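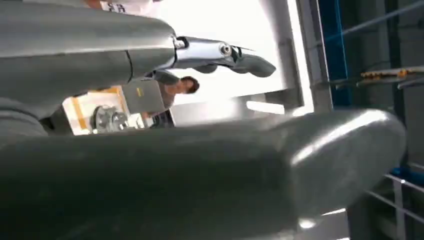 2 min read

Automation Update: Chores on the Shop Floor
November 25, 2021

Members have asked whether robots can now take over the small jobs that fill a working day: sorting parts, clearing a bench, returning a tool to its rack. Following the October trials at the Tarton site, the answer is that some of these jobs are within reach and several are not.

The trials covered six chores and 2,804 attempts. Picking a single part from a tray and placing it in a fixture gave the best results, and the Uvlow control software completed 70 percent of those attempts without help. Wiping down a bench and coiling a hose gave the poorest. Soft and tangled items remain difficult, and a part lying partly under another was often missed.

A robot arm is strong and patient, but it depends heavily on its wrist and fingers. A metal joint and a slim gripper finger must do the work of a whole hand, and they must do it in a room with shelving, railings, bright daylight and people nearby. Strong light was a recurring problem in October. Two of the test stations will be fitted with blinds before work resumes.

Dennis Pilkington, who supervised the trials, advises against comparing the machines with a skilled employee. "A new hire learns where the rags are kept in one morning," he writes in his report. "The arm has to be shown again each time we move them." He recommends that part loading go forward at Tarton and that cleaning tasks stay with staff for the present.

Household chores are a separate matter. The Ellano group is studying laundry and dishes under a grant from the Nikolaidis Fund — its first findings will appear in a later issue. Members who wish to read the full Tarton report may request a copy from the newsletter office.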